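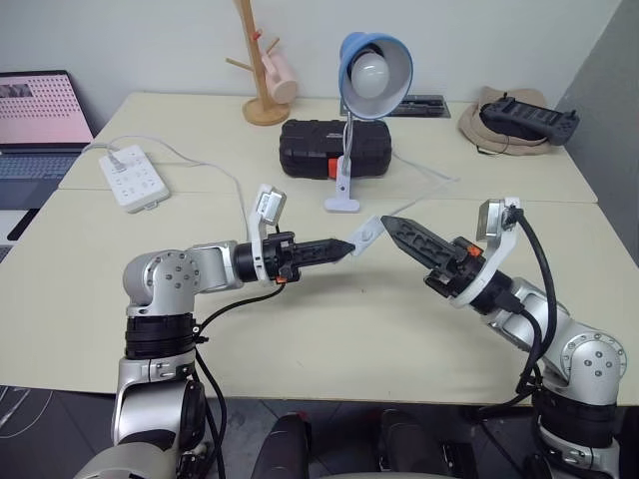
Wednesday, March 11, 2026

Listing workbook, Stoten Road house. Picking up from where I left the measuring notes.

So I went back this morning with the laser and the tape both, because the second bedroom was bugging me all weekend. The old sales sheet has it as a double and it just doesn't feel like one when you stand in there. Turns out whoever did the last plan measured into the closet and called it all floor. I took it wall to wall twice and then did it with the tape to be sure, and I'm happy with my number now. It still takes a double bed (the sellers have one in there!) but you're walking sideways on the window side. I'm going to write "second bedroom" and leave the word double out of it, and let people look at the plan.

Floor plan redraw is going fine otherwise. I did it in Imidik again. The new version keeps snapping doors to the wrong side of the wall and I lost a good half hour to the bathroom door before I found the setting, it's under Walls and not under Doors, of course it is. Writing that down so the next person doesn't go hunting. Also, if you export straight to the brochure template the room names come out tiny. Export as a picture first, then place it by hand. Ugly but it works.

The front hall is wider than I had it. The landing is narrower. The total comes out at 191 square meters, garage included, and I do want the garage line kept separate on the sheet this time -- we had that mess with the Kaimal Court place in May where the buyer's lender took the total as living space and everybody had to write letters. One line for the house, one line for the garage, total underneath. Please don't tidy it up into one figure because it looks neater.

Photos. We have the outside ones and the kitchen, and the kitchen ones are great, the light comes in over the sink around breakfast time and makes the whole room look bigger. The living room needs doing over. I had the lamps on with the blinds open and it's gone orange on one side and blue on the other, which I've done before and will probably do again. Lamps off next time, blinds all the way up, and move the big armchair out into the hall. Sellers already said that's OK. Back yard I'd like to leave until the grass picks up a bit, though I know they want to be live soon, so maybe we go with what we have and swap it later.

Description draft. I'm on version 5 and I think I'm getting worse at it, not better. Version 2 had a nice plain opening, three bedrooms, quiet road, ten-minute walk to the station, and then I started piling things on top. I'm going back to that one. Things to keep from the later drafts: the boiler is newer than the rest, there's a proper pantry (people love a pantry), and the loft has boards and a light. Things to drop: "sought-after," "deceptively spacious," and the whole sentence about the sunset. I walked the station route myself, by the way, and it was just over ten minutes at my pace with the crossing in my favor. I'd rather say "a short walk" than have somebody turn up with a stopwatch.

Still haven't pinned down the fence on the left side. The sellers think it's theirs, and the neighbor thinks it's shared, and the paperwork I've got is a copy of a copy where that exact corner is a gray smudge. Asked for a cleaner one. Until it turns up the fence isn't mentioned anywhere, please, not in the ad and not on viewings. If anyone asks, say we're checking.

Price. We had 2 views in the office on this and I've changed my mind since Monday. I was on the high side, mostly on account of the kitchen, but then I went through the recent sales on the Asumine side of the tracks and the ones with kitchens that nice all had a second bathroom too. So I'm leaning toward the lower figure now and a bit of interest in the first week. I'll put both sets of sales in the shared folder so you can argue with me.

Left to do: living room photos, the garage line on the sheet, cleaner copy of the boundary plan, ask the sellers which curtains are staying. Also the side gate key doesn't turn unless you lift the gate a little with your knee. I've put a tag on the key that says KNEE.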